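Do You Really Need to Rinse It First?

I have lived in Nornham long enough to remember three different sets of rules about what goes in the recycling bin, and every one of them came with a leaflet telling me to rinse things. The latest arrived in February. It has a smiling yogurt cup on the front and a phone number on the back that rings out.

My complaint is a small one. I would like to know how clean is clean. The leaflet says "rinse lightly." The sticker on the bin lid says "clean and dry." The website says "free of food residue," and has a photo of a peanut butter jar that looks like it came straight from the factory. Anyone who has tried to get the last of the peanut butter out of a jar knows what that takes in hot water. 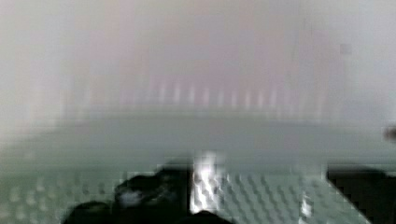
So I kept track of it for a month. I put a bucket in the sink and caught whatever I used on cans, jars and tubs, then wrote down the amount on the back of an envelope. The total came to 107 liters. I'm told that isn't much, and next to a shower habit like my son's it probably isn't. But most of it was hot, and I pay for hot.

Danilo Tagle, who lives two doors down and used to drive a collection truck over in Lekadcombe, thinks I'm wasting my time. He says a smear of tomato on a can never bothered anyone and the real trouble is half-full bottles and paper soaked in grease. That sounds right to me. I also notice that it's what I wanted to hear, so I'm trying not to lean on it too hard.

What I did get, after 5 emails, was a reply from Chauhan, the firm that has the contract here. It was polite. It thanked me for my "passion for recycling" (I never claimed any) and told me that contamination is a serious problem. It didn't say how much contamination comes from unrinsed tubs, and that was the only thing I'd asked. I wrote back and got the same letter again with a different name at the bottom.

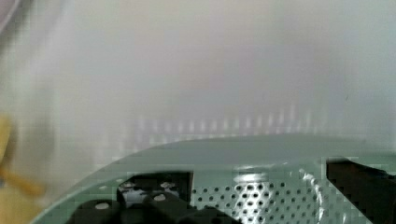

My sister swears by the dishwasher. She has a Wada, and she fills the gaps on the top rack with jars and cat food cans, on the theory that the water is going around anyway. I can't fault it for glass. Labels are another matter – they come off, turn to mush and end up in the filter, and then you get to spend your evening with a toothpick. I tried it for a week and went back to the sink.

For now I use the dishwater after the plates are done. Cans get a swish, jars get a shake with the lid on, and peanut butter goes in the trash with my apologies. If the crew ever leaves my bin behind with a note on it, I'll at least have something in writing.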